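Kutton Cookware Open Day: Was It Worth the Drive?

Every spring the Kutton works opens its gates to the public for one Tuesday, and every spring my brother-in-law tells me I ought to go. This May I ran out of excuses. The drive is 66 miles each way, the last nine of them behind gravel trucks, and I'd like it on record that I paid for my own gas and my own lunch. Several of the glowing write-ups I read beforehand were written by people who got a free skillet.

You sign in at a tent. They give you a lanyard, a hairnet, a pair of foam earplugs and a booklet called "Our Story," which has a great deal to say about heritage and very little about where the steel comes from. I asked. The young man at the tent said it was "sourced globally," and I said most things are, and he laughed and gave me a second booklet.

Our group was led by Guangming Hao, who has run the press shop for a long time and plainly would have been happier running it than talking about it. I liked him for that. He walked fast and skipped the parts of the script he didn't care for. When somebody asked about the "lifetime bond" printed on the banners, he said the bond between the layers in the base was very good and that he couldn't speak for anybody's lifetime.

The press shop is the best part of the tour, and you get perhaps ten minutes of it. A flat disc goes in and a thing with sides comes out. It is loud even with the plugs. The discs are stacked on pallets at the door with paper between them, greasy to the touch (we were told not to touch), and the formed bodies go off down a roller track to be trimmed at the lip. I could have stood at the trimming station all afternoon. The scrap comes away in one long curl and drops into a bin, and the woman running it never once looked at the curl.

Enameling was a letdown. The furnace was off for relining, so we looked at a cold furnace through a window while a video showed us what it looks like lit. I understand that furnaces need relining. I don't understand scheduling it for the one day in the year you invite people in, and when I said so to Guangming Hao he said he didn't understand it either.

From there you are handed over to the marketing side, and the tone changes. There are beanbags. There is a wall of handles in every color, and a sign inviting you to "find your grip." A man in a very clean apron told us that the Skeviner line had been "reimagined for the way we cook now." I have owned a Skeviner saucepan since my first apartment and I cook the way I did then, which is to boil something and hope.
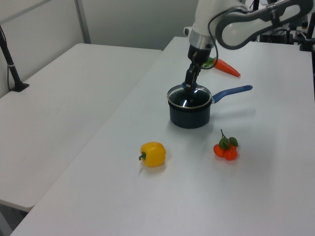 My real quarrel with the new range is over handles. The old Skeviner handle was short, black and ugly, and it stayed put. The new ones are sold as a style choice, and the brochure gives them a full page of photographs and no measurements. Take a deep saucepan with a long royal-blue handle and a rounded end, tilted up a little as it leaves the body. It looks terrific on a white table. On my stove, which is the narrow kind that came with the house, a handle that long would stick out over the edge right at the height of a passing elbow. I asked whether they make a shorter one. The man in the apron said customers had responded very strongly to the length. I asked what they had responded. He said he would find out and get back to me, and he took down my email, and so far I have had two newsletters.

I also wanted to know about the fitting where the handle joins the body, as that's where every pan I have ever thrown out gave up. Rivets, screws and welds all fail in their own way and I have no loyalty to any of them. The brochure says "secure attachment." On the shop floor I could have asked Guangming Hao, but by that point he had gone back to his presses, and the beanbag people weren't sure.

Then there was the demonstration kitchen. Hiếu Tạ, a cook hired in for the day, made caramel in front of some 500 people over the course of the afternoon, in batches, and he was by a wide margin the most honest person in the building. He said a heavy base forgives you and a thin one doesn't, that you should learn the hot spots of whatever pan you already own, and that lids matter more than people think. He said all this under a banner urging us to replace the whole set. He also told a woman in the front row that her scorched pan could probably be saved with baking soda and patience, and I watched the clean-apron man write something down. The caramel was excellent.

A few notes on the partner stalls, which fill the loading bay. Fumitz was selling knife sharpeners, the pull-through sort, and a voucher for a better sharpener later on. Ojo had silicone lids that fit everything, according to the stall, and fit two of the three pots they tried in front of me. The county beekeepers had nothing to do with cookware and the longest line. I bought a jar of honey.

The factory store is where most visitors are headed, and I suppose I should report on it. Prices are lower than in town on seconds and about the same on everything else, whatever the red tags suggest. The seconds are on the back shelves and you have to go looking. Most of the flaws I saw were pinholes in the enamel on the outside or a speck in the glaze near the rim. Check the base with a straightedge if you can. I had brought a steel ruler, and a store clerk asked me politely what it was for. One pan in the stack rocked. The rest were flat, and I'll give Kutton credit for that.

Practical matters. Parking is in the field and the field was soft. The coffee is bad and the pie is good, so have the pie. The first tour leaves at nine and is the smallest; by noon you're shuffling along in a crowd and can't hear a word at the trimmer. Children under ten aren't allowed in the press shop, and there's a coloring table for them that was out of green. Bring your own ear protection if you have any.

Would I go back? For the press shop, yes, if the furnace is running and somebody gives Guangming Hao another ten minutes. I left without a new saucepan. My brother-in-law wants to know whether they still have the oval roaster. They do, bottom shelf, left of the registers, and it costs more than it did last year.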